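Noltora Furnished Rentals – Frequently Asked Questions

Who manages the units at Noltora?
Pitier handles leasing, deposits and maintenance requests. Sedeck owns the building and sets the house rules. Questions about rent go to Pitier first.

What is the shortest lease available?
Furnished units are leased for a minimum of 90 days. Unfurnished units are leased by the year. A furnished lease that ends in June may be extended once at the same rate if the request is made in writing before the last month begins.

What does the monthly rent cover?
Water, trash pickup and basic internet are included. Electricity is metered by unit and billed separately. Each lease includes one parking space – a second space can be rented when available.

How much is the deposit?
The deposit equals one month's rent for terms of up to a year. It is returned by check or bank transfer, less any charges listed on the move-out statement.

Are pets allowed?
Cats are allowed in all units. Dogs are allowed on the ground floor only, with a limit of 2 pets per unit. A pet addendum must be signed before the animal moves in.

Can I view a unit before applying?
Yes. Viewings are booked through the Pitier office and take some 3 quarters of an hour, including the parking area and storage cages. Occupied units are shown only with the tenant's consent.

What furniture and linens are supplied?
Each furnished unit has a bed, a table, chairs and a sofa. The full inventory is attached to the lease. 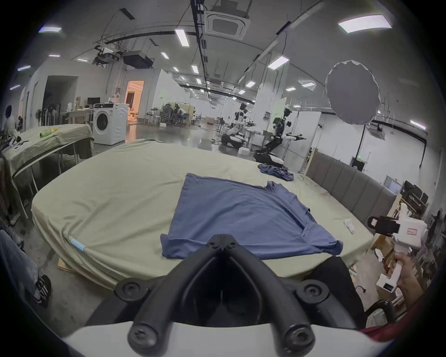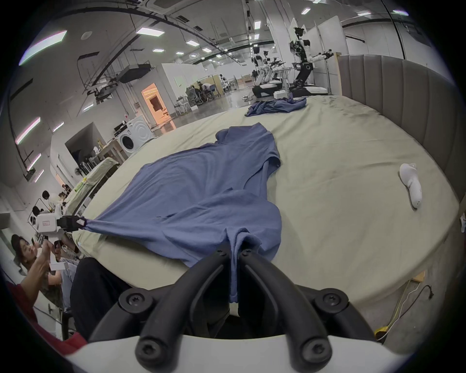
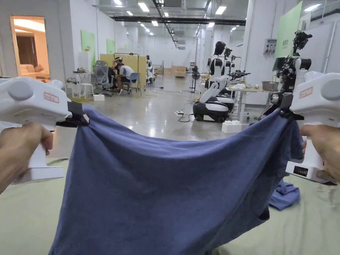
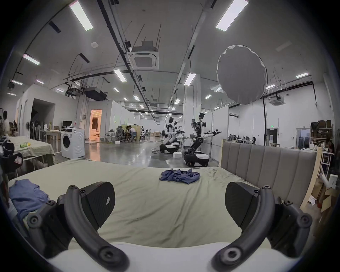 The inventory is checked at move-in and again at move-out, and both copies are signed by the tenant and by Pitier. Mattresses, frames and window coverings belong to the unit and may not be moved to another one. Linens are listed by type and color, so a pale green sheet like the one under the blue T-shirt would have its own line. Tenants may use their own bedding and store the supplied set in the closet. Missing items are charged at replacement cost.

Is the Eshun Street entrance open at night?
No. It is locked in the evening, and tenants use the courtyard door with their key fob.

Last updated November 15, 2024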